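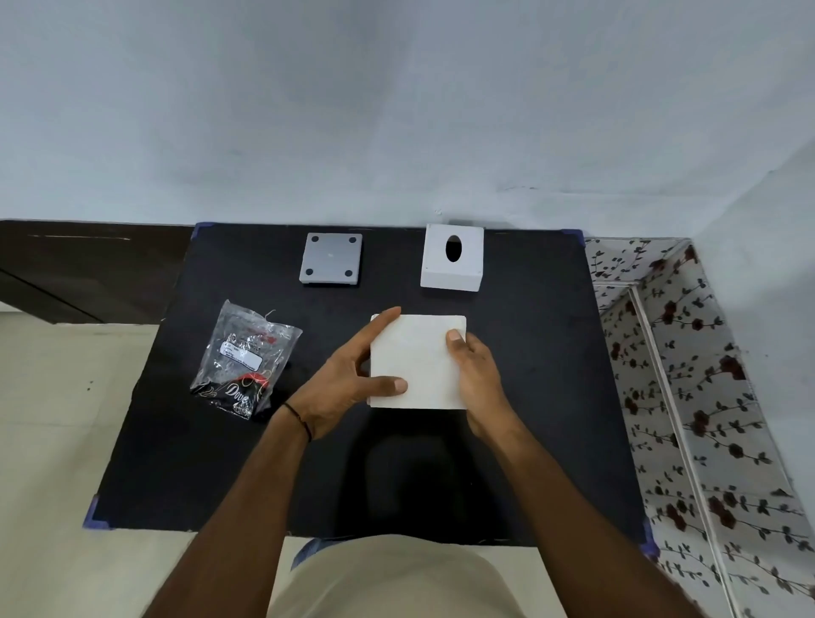
2020-08-08
By Macario Hinojosa

Print this article
E-mail this article

The parish register at Okel lists 89 families. On most mornings, 3 or 4 people come to prayers. The priest has stopped ringing the second bell.

Okel is a farming town in the Pereyra valley, and for two centuries nearly everyone in it belonged to the same church. Most still say they do. Ask what that means and the answers vary a good deal. One retired teacher told me she believes in God but has not taken communion for years. Her son was baptised, married in the church and describes himself as having no religion.

The Dritaneo Centre, which studies belief in rural districts, interviewed 66 adults in the town last November. Belonging turned out to be a poor guide to practice. People who never attended still paid for the roof, and several regular worshippers had doubts about life after death. Schooling made little difference - farmhands and graduates gave much the same replies.

In Cidgate, an hour down the valley road, the pattern is different. There are two mosques, a Methodist chapel and a small Buddhist group that meets above a bakery. Younger residents there were more likely to have changed faith as adults, usually after marrying.

The centre plans to return to both towns and put the same questions again.

E-mail this article
Print this article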